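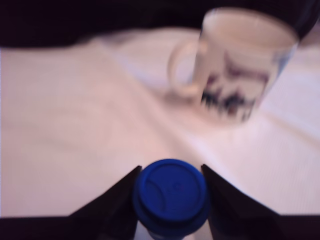

White mug, blue bottle cap

Subject: Re: [lomton-walkers] June coach trip - who's in?

Hello all,

Sorry for the slow answer, I've been at my sister's in Campbell and her internet is hopeless.

Yvette Ouellet wrote:
> I've had a price back from the coach people for Brodport.
> It's 983 pounds for the big one with the driver staying
> all day. They want a deposit of 200 by Friday. Can people
> please say yes or no, and whether they want the long walk
> or the short one? Also does anyone know if the cliff path
> is open again?

Yes please from me, plus Dad if his knee behaves (he'll want the short one, whatever he tells you!). I can pay the deposit and you can settle up with me later, just send me the bank details off-list.

On the cliff path - I rang the harbour office and the lower stretch is still shut where the bank slipped. You can get round it by going up behind the church and along the lane, then back down to the coast at the second stile. It adds a bit of a climb and the lane is muddy even in a dry spell, so boots for that one, please, and I'm looking at those of you who came in sandals last year. The long walk comes out at 12 miles if you do it that way. I'd be happy to lead it if nobody else is desperate to.

For the short one I'd go out along the sea wall to the bird hide and back. It's flat the whole way, there are benches, and you end up practically on the doorstep of the Lelora tea room, which does a very good cheese scone. They do get packed at lunchtime so it might be worth asking them to keep us a couple of tables. Shall I ring?

One thing about the coach: can we ask for the pick-up to be outside the library again? The lay-by on the Lomton road was horrible last time, lorries whizzing past and nowhere to stand. And could we leave Brodport a bit later than last year? We had to gallop the last mile and I never got my chips.

Dogs - are they allowed on this coach or not? Two people have asked me and I said I'd find out, then forgot all about it.

See you at the Friday meeting, I'll bring the map.

Love to all,
Jan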